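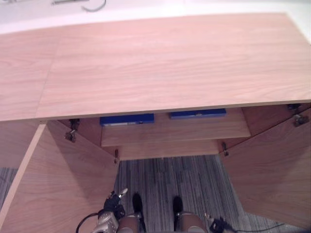 Kernum have won 4 straight and my timeline has them penciled in for the conference final. I'd like to see them beat somebody first. Two of those wins came against Finiston, who were missing both starting guards. The front office keeps telling us the door to the top seed is open. Fine, both doors on that cabinet are open too, and I'm not hanging a banner over it.

Look at the road record. They've dropped more than 20 away from home and the bench gets outscored almost every time. Playoff teams need a second unit that can hold a lead for six minutes. This one gave up a 26-point quarter to Terkar's reserves.

"But the defense is better." Is it? Opponents are missing open threes. I watched the Babalola game twice and the corners were wide open all night. Babalola just couldn't hit anything. Do you want to bet a first-round series on that happening again?

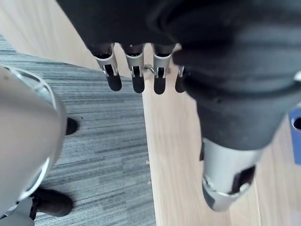

Four fingers, all pointing down.

And the minutes, my god. The starters are playing 36 a night in March with the seed basically settled either way. The coach says they're fresh. Coaches always say that. Check the fourth-quarter shooting over this streak and tell me those legs look fresh to you.

I'll take Terkar in that matchup. They're boring, they rebound, they don't turn it over. Everyone wrote them off after that ugly losing run in the winter and I didn't buy that either.

Mute me if you want. I'm still not picking Kernum to get out of the first round.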